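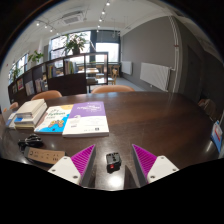 この記事は約8分で読めます

プレスリリース
2020年5月27日
株式会社Grudeter

手持ち式グリッパー「Bíró」、指先3種類の比較試験の結果を公開しました
本と電源タップと黒いケーブルに教わった、置き場所と光のむずかしさ

株式会社Grudeter(グルデター)は、手持ち式グリッパー「Bíró(ビーロー)」に取り付ける指先について、3種類を同じ条件で使い比べる試験を行い、その結果を試験ノートとして公開しましたのでお知らせいたします。掴んだ回数は合計で687回になりました。途中で何度も「もう少しだけ」と言いながら続けたため、当初の予定よりずいぶん長い試験になってしまったのですが、そのぶん読みごたえのあるノートになったと思っております。日ごろBíróをお使いくださっている皆さま、購入を迷っていらっしゃる皆さま、それからグリッパーの指先の形が気になって仕方がないという皆さまに、ぜひお目通しいただければ幸いです。

■ 試験をしようと思ったきっかけ

Bíróは、人が手に持って操作するグリッパーです。両側から2本の指が向かい合い、その動きと対象物を、本体に付けたカメラで手元側から記録していきます。使う方の手の動きがそのまま記録になりますので、家庭やお店や図書室のような、ロボットアームを丸ごと運び込むのが難しい場所でも、かばんひとつで出かけていって作業を集められるところをご好評いただいてまいりました。

発売からしばらくして、お客さまからいちばん多くいただくようになったご相談が「指先はどれを選べばよいのですか」というものでした。お問い合わせのたびに、担当者が自分の経験をもとにお答えしていたのですが、担当者によって好みが違いまして、平らな指をおすすめする者もいれば、リブの入った指でなければ困ると言ってゆずらない者もおります。社内の昼休みがその話で終わってしまう日もあり、それならばいちど全部をきちんと並べて、同じ机の上で、同じ物を掴んでみようではないかということになりました。

■ 会場について

会場には、書棚に囲まれた閲覧スペース「Daltutico(ダルトゥティコ)」をお借りしました。艶のあるこげ茶色の木の大きなテーブルに、オレンジがかった茶色の椅子、低い棚の上には葉のよく茂った緑の鉢植えが並び、窓からは外の光が入ります。仕事で伺っているのについ腰を落ち着けたくなるような、居心地のよい場所でした。

社内の試験台は、つや消しの板に均一な照明を当てたものです。測定には都合がよいのですが、お客さまが実際にお使いになる机は、そんなに行儀のよいものばかりではありません。磨かれた天板には天井のスポットライトがくっきり映り込みますし、壁際のほうへ向きを変えれば暗い椅子の影が入ってきます。カメラにとっても、画面を見ながら手を動かす人にとっても、少々意地悪な条件がそろっていることが、この会場を選んだいちばんの理由でした。

■ 比べた指先

今回比べましたのは次の3種類です。

1. リブ指:三角形の本体に斜めのリブを入れ、内側に濃いグレーのパッドを付けたもの。本体の色は鮮やかなマゼンタです。
2. 平指:内側も外側もまっすぐな、従来からの標準品。
3. 薄指:先端の厚みをおさえ、すき間に差し込みやすくした試作品。

指の開き幅はいずれも80mmにそろえ、制御ボックスには同じSkornby(スコーンビー)を使いました。Skornbyは当社の小型コントローラーで、指の開き具合と握る強さの記録を受け持っています。指を替えるたびにコントローラーの設定まで変えてしまいますと、何を比べているのか分からなくなってしまいますので、握る強さの上限も、記録の間隔も、最初に決めた値から動かしておりません。

マゼンタという色については、お客さまから「ずいぶん派手ですね」とよく言われます。広角のカメラで指先を捉えたとき、こげ茶の机や黒い機器に紛れない色はどれかと考えて選んだもので、今回の会場でも、記録を見返すときに指の輪郭をたいへん追いやすく、担当者一同ほっといたしました。

■ 掴んだもの

対象物は30品目を用意しました。表紙のすべりやすい本、厚い本、束ねた黒いケーブル、電源タップ、それに手のひらに隠れてしまうような小さな黒い樹脂製の機器など、閲覧スペースの机の上にあって不自然ではないものを中心に選んでいます。

試験の進め方はいたって地味なものです。対象物を机に置き、Bíróを手に持って近づけ、掴み、持ち上げ、指定した場所に下ろします。うまく掴めなかったときも、そこで記録を捨てずに残します。どこで指がすべったのか、どの向きから近づいたときに迷ったのかということのほうが、あとで読み返したときに役に立つことが多いものですから、ノートにも失敗の例を多めに載せました。

また、操作する人を途中で交代し、慣れている者とはじめて触る者の両方に担当してもらいました。慣れた者は自分の癖で指先の不足を補ってしまいますので、はじめての方の記録には、私どもがすっかり忘れていたつまずきがいくつも残っており、たいへん勉強になりました。
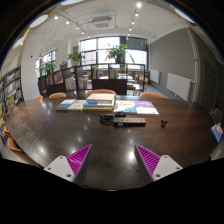

なかでも皆が手こずったのが、机に平らに置かれた本です。まわりに何もなければ端から指を入れられるのですが、隣の本と触れ合っていると、どの指先でも片側の指の行き場がなくなってしまいます。薄指はこのすき間に入るために作ったようなものですので、隣り合った本では期待どおりの働きをしてくれました。ただ、厚みのある本を持ち上げようとしますと先端に重さが集中し、手元で角度を保つのがなかなか大変でした。

電源タップは、細長い形の真ん中を掴めるかどうかで結果が分かれました。片端に寄って掴むと、持ち上げたときにコードの重さでくるりと向きが変わってしまうのです。平指ではこの回転が起きやすく、リブ指では対象物に沿うように当たるため、いくらか落ち着いて運べたという記録が多くなりました。とはいえコードの束がどちらを向いているかの影響も大きく、指先だけの手柄にしてしまうのは少し気が早いかもしれません。この点はあらためて条件をそろえて試してみるつもりです。

小さな黒い機器は、数ある対象物の中でもいちばん意見の割れた品でした。上の面に凹凸があるため、平指の担当者は「側面をまっすぐ挟めばよい」と言い、リブ指の担当者は「先端でそっとつまむほうがよい」と言います。結果としてはどちらの方法でも持ち上げられましたが、下ろすときに姿勢が崩れにくかったのは平指のほうでした。リブ指をひいきにしていた担当者が、その日の夕方にそっと平指を借りていったことも、ここに書き添えておきます。

■ 光とカメラについて

指先の比較が目的の試験ではありましたが、思いのほか多くの紙幅を割くことになったのが、天板への映り込みの話です。明るい照明が机に映ると、対象物のすぐ脇に白い光のかたまりができます。とくに黒くて小さなものがその近くにあると、広角のカメラの記録では輪郭の片側が光に負けてしまい、あとから見返してもどこに指が触れたのか判断しにくい場面がありました。

対策として、露出を固定した記録と自動にした記録の両方を取り、見比べています。自動のままですと、机の暗いところから光の映ったところへ手を動かしたときに画面全体の明るさが変わり、見ている人の目が追いつきません。固定にすると明るさは安定しますが、今度は椅子の下や棚の奥がほとんど分からなくなります。どちらをおすすめするかは何を記録したいかによりますので、ノートでは代表的な場面ごとに、私どもが選んだ設定とその考え方を載せました。

もうひとつ、広角レンズでは手前の指が大きく、奥のものが小さく写ります。はじめてお使いになる方は、画面の中の距離と手の感覚が合わずに、指を早く閉じすぎることがよくあります。最初のうちは画面だけに頼らず、手元を直接見ながら何度か空の状態で開閉していただくと、ぐっと楽になるようです。

■ どの指先を選べばよいのか

ここまで長々とお読みくださった方には申し訳ないのですが、「これさえあれば大丈夫」という1本は決められませんでした。そこで、ご相談の多い用途に合わせて、次のようにご案内することにいたしました。

形のまちまちなものをいろいろ掴む方には、リブ指をおすすめします。置いたときの姿勢を大切にしたい方、箱形のものが多い方には平指が向いています。薄指はまだ試作の段階ですが、本や書類のすき間を相手にするお仕事であれば、貸し出しでお試しいただくことができます。

交換はどの指先も、根元の取付プレートのねじを外して付け替える方式です。試験中は何度も付け替えましたので、しまいには担当者がドライバーを手放さなくなり、帰りの電車でもポケットに入っていたと聞いております。この作業をもう少し楽にできないかというご要望は、お客さまからも以前からいただいており、次の改良の候補に加えました。

■ 試験ノートの公開と貸し出しについて

試験ノートは当社ウェブサイトの「資料」の欄からどなたでもご覧いただけます。お名前などのご登録は必要ありません。掲載しておりますのは、対象物の一覧、指先ごとの記録、Skornbyの設定値、失敗した場面の抜粋です。

薄指の貸し出しは、すでにBíróをお持ちの方が対象です。ご返却の際に、うまくいかなかった例をひとつでもふたつでもお知らせいただけますと、担当者がたいへん喜びます。うまくいった例も、もちろん大歓迎です!

なお、ケーブルの束を掴む試験につきましては、束ね方による違いが大きく、まだ数字を並べてお見せできるところまで整理できておりません。こちらはノートの追補としてまとめる予定ですので、いましばらくお待ちくださいませ。

最後になりましたが、机を長いあいだ使わせてくださり、付け替えのたびに小さなねじの心配までしてくださったDaltuticoの皆さまに、心より御礼申し上げます。

■ 会社と製品について

株式会社Grudeterは、手持ち式グリッパーと、その周辺機器の開発・販売を行っています。
Bíró:手持ち式グリッパー。指先は交換式です。
Skornby:Bíró用小型コントローラー。

■ 本件に関するお問い合わせ

株式会社Grudeter 広報担当
当社ウェブサイトのお問い合わせフォームより、件名に「指先比較試験」とご記入のうえお送りください。取材や試験ノートの転載についてのご相談も、同じ窓口で承っております。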